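Toy Cabinet FAQ

I get the same handful of questions every time I mention the toy cabinet, so I've put them all on one page. If yours isn't covered, leave a comment and I'll add it when I get a minute!

Why a cabinet and not an open shelf?

Doors. I tried open shelving first and it looked great for maybe a weekend, and then every stuffed animal we own was on display in one big heap. With doors I can shove everything in on Sunday evening, close up, and have a living room again. I also don't have to dust the toys, and I hate dusting.

Which cabinet do you have?

Mine's a plain white one from Vidcombe. I was torn between that and the Ferrand for ages, but the Ferrand was 190 dollars and too deep for the wall I had in mind. Measure your depth before you fall in love with anything — I came very close to ordering it anyway.

Do you take everything out before you sort?

Nope. I used to, and it took the whole afternoon and I'd lose steam with the floor covered. Now I open the doors, set a 30 minute timer, and do one shelf. The toys from that shelf go down in front of the cabinet and then they either go back in or go in the donation bag. When the timer rings I stop, even if I'm having fun.

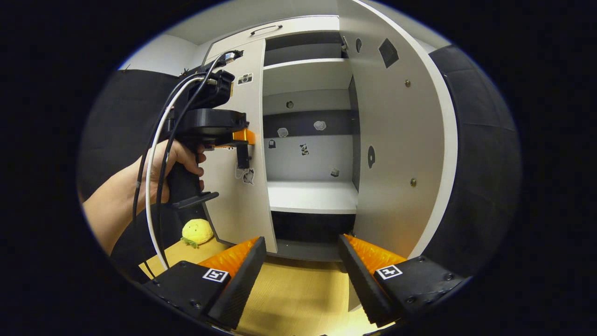
Doors open, little yellow fruit plush waiting its turn.

How do you store plush toys so they don't take over?

By size, mostly. Big ones sit at the back, small ones go in a shallow bin at the front so a kid can pull the whole thing out without starting an avalanche. I like the Skimov bins because they're soft-sided and squish in next to each other (get the short ones, the tall ones hide everything at the bottom). We keep 11 small plushies in rotation and the rest live in the closet until swap day.

What about the fruit-shaped ones? They roll!

They do! Round plush goes in a bin, always. Put it straight on a shelf and it'll be on the floor the next time you open the door. If it has felt leaves, tuck those in so they don't get bent under something heavier.

How do you wash them?

Check the tag first. If it says machine washable, I put it in a zippered mesh bag on cold and gentle, then air dry it. Anything with felt pieces I just spot clean with a damp cloth and a drop of dish soap, since felt can go fuzzy and sad in the wash.

Can I put stickers on the doors?

It's your cabinet, go for it. Picture labels are great for kids who aren't reading yet. For getting old ones off, I warm them with a hair dryer on low and peel slowly from a corner. Brekard makes a scraper I like, but an old library card does the job too.

Do I need to anchor it to the wall?

Yes, please do, even if it's short. Kids climb. Use the hardware that came with it and make sure it's right for your type of wall.

How often do you do a big clear-out?

Twice a year, once in June when school lets out and again before the holidays. In between it's just the one-shelf thing.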